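Visit report: the Penrose disassembly line in Wisturberg

I spent a May afternoon at the Penrose site in Wisturberg, where Ateck takes office desktops apart for parts. The trip was set up through Plimen, the regional repair network I write for. Our group was shown around by Elspeth Drummond, who runs the robot cells, and Sandra Oakley, who handles site safety.

The part of the visit people wanted to hear about was the fault in the spring. Drummond gave it most of her talk and put the log up on a screen by the door.

The cell works on opened towers laid on their sides. The gripper goes for the blue plastic parts inside the case. On the day of the fault it closed on a latch, started to pull, and the latch did not release. The force limit should have stopped the arm at 94 newtons. It stopped at 155, and by then the case had shifted on the table and a drive cage was bent.
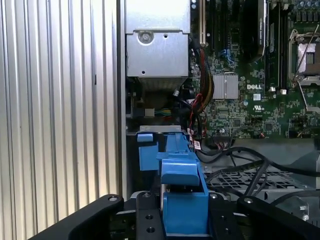 Why didn't the force limit work?
A settings file from an older gripper had been loaded after a software update, and it carried a higher limit. The arm did what the file told it to do.

Drummond said the error was easy to miss. The cell had run for 23 shifts on the wrong file, and every latch in that time had let go well under either number. The first stiff one showed the problem. No one was hurt. Oakley still logged it as a safety matter, and I think she was right to, as staff reach into that area between jobs.

Her report made a few changes. The limit is now read back from the controller and shown on the operator's screen before each run - if it doesn't match the job sheet, the arm won't start. A slipped case also stops the job. Before, the software assumed the case was where it had been put and carried on.

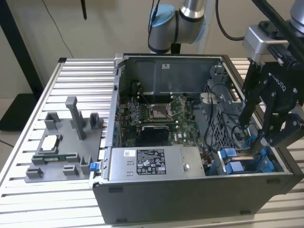

Reading time: 3 minutes

The second fault was smaller and took longer to find. Memory modules go into a printed holder next to the case, and from time to time one would be left a little high in its slot. The next move would then clip it. The team blamed the camera first, then the lighting, and lost a good part of a week on both. The cause was wear in the holder. They now print a new one every 600 modules and throw the old one out, worn or not.

I asked what happens when a grip fails partway. The arm holds still, and the operator decides whether to open the fingers or back the arm out. It used to retry by itself up to three times. Oakley had that turned off, and it cost them some speed. Drummond was open about not liking it at first - her daily numbers dropped and have not fully come back.

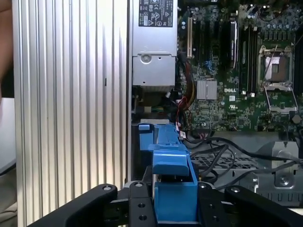
She also said she would rather explain a slow week than another bent cage, and she has stopped asking for the retries back. What she wants now is a better way to tell a stiff latch from a broken one. At present both look the same in the force log until the part moves or cracks.

We finished with coffee and a short talk on battery storage, which I will write up separately. Plimen members who want to visit should contact the Penrose front desk. Closed shoes are required, and the last tour starts at 3 p.m.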